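Housekeeping inside the cell boundary – what does your site rule say?
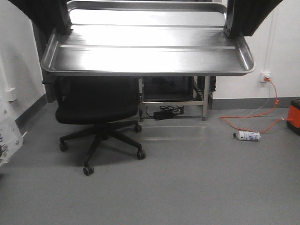
Should loose items and leads be kept off the floor around a robot bench while the arm is powered? They should, and the rule needs to be written down with a distance in it, otherwise each shift reads it differently.

I am redrafting the bench cell procedure for Wollinholm and would like to compare wording. The current text says "area to be kept tidy", and an auditor can't check against that. Draft as it stands:

2.1 Floor clear of loose items within 2 m of the bench before drive power is enabled.
2.2 Extension leads run along the wall and not across a walkway.
2.3 Power adapters fixed to the bench frame or placed in a tray.
2.4 Seating removed from the cell before automatic mode is selected.

Comments welcome, 2.4 in particular.

– agourlay

---

kirine_maint wrote:

2.4 is too broad for a bench where people do hand loading or teach work seated. We allow a chair at the bench in manual reduced speed and require it outside the marked line in auto. It's one extra line on the start-up card. If you ban it outright, people will bring one in anyway and you will have a rule that is broken daily.

Castors are worth a mention. A chair on castors can be nudged into the working envelope by someone walking past. Ours have to be either parked outside the line or on locking castors.

---

tollgate77 wrote:

Disagree with kirine_maint. Seated work inside the reach of an arm should not be normal practice, reduced speed or otherwise. Getting out of a chair takes longer than stepping back, and the knees are under the tabletop. Your risk assessment has to account for that, and most I have reviewed don't mention posture at all.

Keep 2.4 as drafted.

---

kirine_maint wrote:

Ours does mention posture. Seated teach is permitted with the enabling device in hand and the speed limit verified at the start of the session. Standing for a full teach session has its own injury record, and that goes in the assessment too.

---

plum_bob wrote:

On 2.2 – extension leads should be treated as temporary wiring. At Plilcombe we tag every lead with the date it went in, and after 7 days it either comes out or gets raised as a request for a fixed outlet. The rule removed most of the leads within a month. Excess length is hung on a hook and never left in loops on the floor.

Also add liquids. Bottles belong on a shelf outside the cell, capped and labelled, full or empty. A bottle on the floor is a slip hazard and a roll hazard, and if it leaks it will find the nearest adapter.

---

agourlay wrote:

Good point on liquids, will add as 2.5. The 7 day limit is tighter than I could get through here. I may start with 30.

kirine_maint, how is the line marked? We have light grey vinyl and tape lifts off it at the edges.

---

kirine_maint wrote:

100 mm yellow floor tape, replaced every April. Degrease the floor first and roll it down hard. Paint did not hold on vinyl for us.

---

tollgate77 wrote:

Whatever you mark, tie it to the calculated separation distance for that arm and tool. A flat 2 m is easy to remember but may be short for one cell and excessive for the next. Put the figure on a plate at each bench and have 2.1 refer to the plate.

---

agourlay wrote:

Agreed on the plate. 2.1 now reads "within the distance shown on the cell plate". 2.4 has been split into manual and auto. I know tollgate77 won't like the manual half, so it goes to review with both positions noted. Revised draft is dated Jul 3, 2021 and I'll post the reviewed text when it comes back.

Archie Gourlay

---

plum_bob wrote:

Please post the lead rule as well, whichever number you land on.

Related threads
Enabling device checks – per shift or per session?
Khurana controller: locking out auto mode during teach
Floor marking on vinyl, what lasts
Who signs the cell plate after a tool change
Test and tag intervals for leads in automation areas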